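The Couch Report: Civitden wants your phone, your TV and your evening

Somewhere in the last year the people who make games decided that one screen was no longer enough of us. Civitden, the city builder from Ornbridge, got its big companion app update this month, and I have now governed a small coastal town from the sofa with a controller in one hand and a phone in the other. My approval rating is poor. So is my posture.

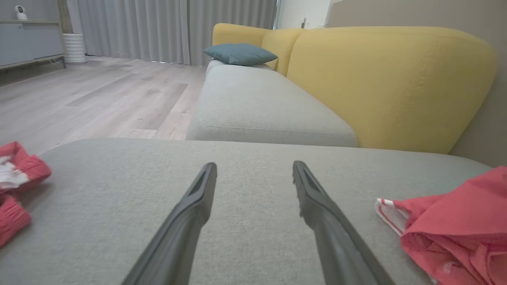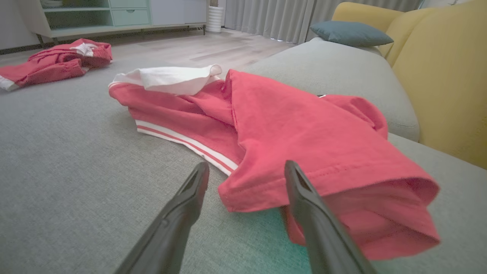

A light gray sofa cushion and something coral on it, twice over.

What the app does

The pitch is simple enough. You play on the console as usual, and the phone shows your town hall: budget, complaints, mail. Complaints come in while you're laying road on the TV, and you can deal with them by thumb or let them pile up. I let them pile up. By the end of my first night I had 763 unread, a good many of them from the same man about a bridge.

There's a live map too, and that part I liked a lot. You can drag a bus route across it with a finger and watch it appear on the big screen a beat later. Anyone who has tried to draw a curved line in Civitden with a thumbstick will know what a relief that is. It made me want to rip up my whole bus network and start over, so I did, at one in the morning, and the complaints got worse.

The mail is where it loses me. The advisors used to pop up in the corner of the TV, say their piece and leave. Now they text you. Your phone buzzes, you look down, it's the sewage advisor. I have real people I haven't answered since June and this guy gets read receipts.

Pairing

Pairing is done with a code on the TV. It took me 2 tries, both times with the phone and the console on the same home network, which the app insists on. Once it's linked it stays linked until the console sleeps, and then you get to do it again. Laurențiu Lungu, who leads the app team at Ornbridge, told me they know about the sleep thing and a fix is "in the next patch or the one after it." I've been writing this newsletter long enough to have feelings about the one after it.

Battery drain is bad. I started an evening at 92 percent and was hunting for a cable before I'd finished the harbor. If your charger is across the room, run the cord before you sit down.

Two people, one mayor

You can hand the phone to someone else and have them run town hall while you build. I tried this with Wulan Chong, who edits this newsletter and has never voluntarily touched a city builder. She went straight to taxes, raised all of them, and spent the money on a zoo. I was still trying to place a fire station. There is no way for the person with the controller to veto the person with the phone, and Wulan would like it on record that this is the best feature in the game.

The tablet version gives the second player a bit more room, plus a zoning view that the phone doesn't get. It's a nicer way to play. It also makes the person on the TV feel like a contractor.

Letters on last month's column

I asked whether anyone was still using the Younis handheld as a second screen. Margareta Costache is, for racing games, as a rear-view mirror, propped up on a stack of library books. Costel Mocanu used his until the hinge went and now keeps recipes on it. Horațiu Bălan wrote three paragraphs on why second screens are a fad, sent, according to the bottom of the email, from his tablet.

Should you bother?

If you already play Civitden, yes, get it for the map. The app is free with the game, though it will try to sell you a pack of 2,000 town tokens about as soon as you open it. The tokens buy hats for your advisors. I didn't buy any, and the sewage advisor has since brought it up.

If you don't play, the app won't change your mind, and the tutorial assumes you know what a feeder road is. Start with the game on its own and leave your phone in another room for a few towns.

Coming up

Next month I'll be looking at Rosex, the heist game where one player watches the cameras on a phone and shouts at everybody else. Wulan has already asked to be the one with the phone. Send me your own second-screen stories at the usual address, and if you know how to turn off the read receipts, put that in the subject line.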